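Cuaderno de taller. Sala de dormitorio, nave Yazzie
Entrada de marzo, viernes, 9:15

Objeto de la jornada: revisión del montaje de la cama grande y ensayo del procedimiento de vestido de cama con ropa de la serie Filis, antes de cerrar la ficha de uso interno. Se continúa la entrada anterior, en la que quedaron pendientes el ajuste de la sábana bajera en las esquinas y la elección del tono de las fundas.

Material retirado del almacén: dos juegos Filis gris, un juego Filis blanco de reserva, cuatro fundas de almohada, protector de colchón, rodillo quitapelusas. El albarán de Brurnmont lleva el número 3159 y queda archivado en la carpeta de textiles. Se hace constar que el albarán recoge dos protectores y en la caja venía uno. Se ha enviado reclamación y se espera respuesta.

9:40. Se lava el primer juego según la etiqueta, a 30 grados, con detergente Briltik sin suavizante. La dosis del tapón resulta escasa para media carga de sábanas grandes; se repone media medida. Conviene anotar en la ficha que el tapón antiguo y el nuevo de Briltik no tienen la misma marca de llenado. El juego se pasa a la secadora, programa corto, y se retira todavía con algo de humedad en los dobladillos. Se termina de secar en el tendedero del pasillo.

11:20. Vestido de la cama. Se empieza por las esquinas de la cabecera y se termina por los pies, tirando del elástico hacia abajo y no hacia fuera. El primer intento se deshizo al ajustar la última esquina, por haber dejado poca tela bajo el colchón en la diagonal opuesta. En el segundo intento se introdujo la tela una mano más en la cabecera y la sábana quedó sujeta. El centro se alisa con el antebrazo. Los laterales se dejan caer.

Observación sobre la pelusa: la tela gris la acusa mucho más que la blanca. Se pasó el rodillo en la mitad de los pies y se repetirá en el resto después de comer. Se propone limpiar el filtro de la secadora en cada carga y anotarlo en la hoja de la puerta, que lleva dos semanas sin rellenar.

12:10. Almohadas. Se probaron las fundas blancas y las de tono verde grisáceo. Se eligen las segundas, que casan mejor con el gris de la bajera y se distinguen bien del cabecero blanco. La costura va hacia dentro y la abertura hacia el lateral exterior, en ambas almohadas igual.

Sobre el peso de la tela: la hoja de Filis indica 400 gramos para la funda doble, cifra que no coincide con la báscula del taller. Se volverá a pesar en seco. Hasta entonces no se pasa el dato a la ficha.

Se acuerda mantener la cesta de plástico perforado como recipiente único para los objetos sueltos de la habitación. Las tres cestas de tela anteriores se retiran por deformarse con la carga. La estantería blanca de casillas se queda en su sitio, junto a la cama, y sus objetos pequeños se recolocarán al final de la jornada conforme al plano. 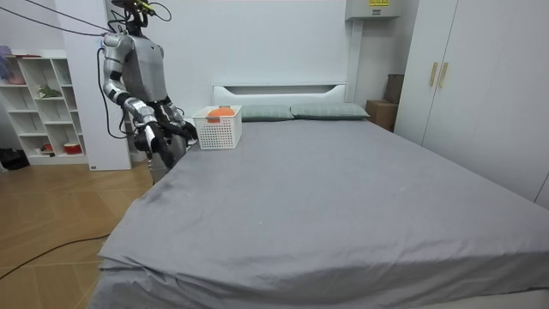 ¿Cada cuánto debe cambiarse la bajera mientras dure el ensayo? Una vez por semana, los viernes, y también siempre que se haya apoyado sobre la cama material procedente del almacén.

15:30. Segundo lavado, juego blanco. Sin incidencias. Los elásticos conservan la tensión. Se guarda doblado en cuatro, con la etiqueta a la vista, en el estante alto del armario de textiles.

Gasto previsto para reposición de ropa de cama en el trimestre: más de 2000 euros si se incluyen los protectores. Se solicitará a Brurnmont precio por caja completa.

Pendiente:
reclamar el protector que falta
pesar la funda doble en seco
segunda pasada de rodillo
comprobar si la bajera Filis admite el colchón alto de la sala contigua
pedir Briltik en formato grande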